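Home Guides Cells Checklists Contact

Food handling cell checklist - Carkier site, Galora arms

1. Fingertips
Both tips fitted, pivot pins tight, fingers open fully. Check for nicks. 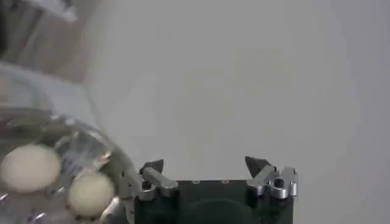 2. Clear containers
Keep the finger linkages off the wall when placing or lifting. Replace any cracked container before the next run.

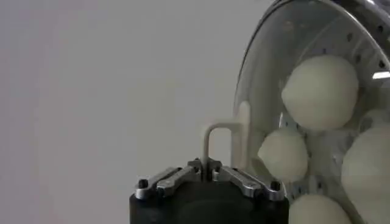
Tarek Naciri: Item 2 needs a clearance figure. We use 6 mm at Platano and stop the arm below that.

Agreed, 6 mm goes in from November.

3. Bowl on its base
Bowl seated, mixer drive isolated before any finger goes below the rim. One arm at the bowl at a time - the other waits open and clear.

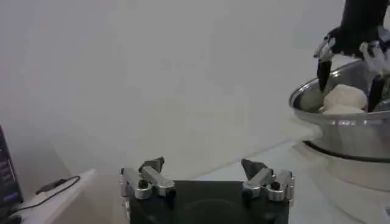

4. Cables
Route away from both arms. Tape down adapters.

5. Sign-off
Initial the sheet and note open items.

19 comments | 200 shares
Contact | Copyright Tsao | Back to top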